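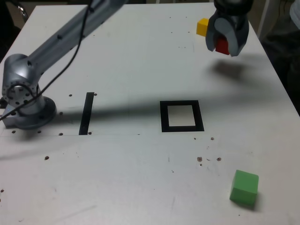 Page last changed: Wednesday, 16:00

Cable crossing the shoulder joint

Hawi Jemal
The thin black cable on our table arm at Istumska lies over the shoulder joint. The taped square and the cubes remain in use for daily checks. Should the cable be secured before base rotation is enabled?

Uthai Rattanakul
Yes. Power down, clip the cable to the arm link and leave a loop at the shoulder. Turn the base by hand both ways before restarting.

Adanech Assefa
Ours was never clipped. Check the base bolts too.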